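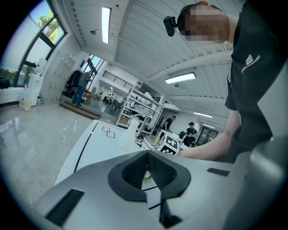 What would I be doing on a shift? Mostly table work: setting out the items on the list, wiping down the surface, putting everything back on the shelves and starting the next round.

Bench assistants, Katene workshop

We are looking for 4 people to help at the shared benches from December. The work is light but you will be on your feet for much of it, and some of it is repetitive. You will work near other people and other projects, so a tolerance for background noise helps.

You will:
set out and clear tables between rounds
clean surfaces with spray and cloth
return boxes to the right shelf and fill in the bench sheet
keep cables tidy and out of the walkway

No experience is needed. You must be 18 or over and able to read written instructions in English. Training takes one morning and is paid at the same rate as the work.

Shifts run from 2 pm to 6 pm and pay £14 an hour. Lockers are provided – please bring your own padlock. Wear flat, closed shoes.

To apply, send a short note saying when you are free to Trinity Haddad at the front desk, quoting reference 172. A CV is optional. Questions about shifts or access to the building go to Hamdia Alemneh.

People who worked with us on the Honov benches may apply again.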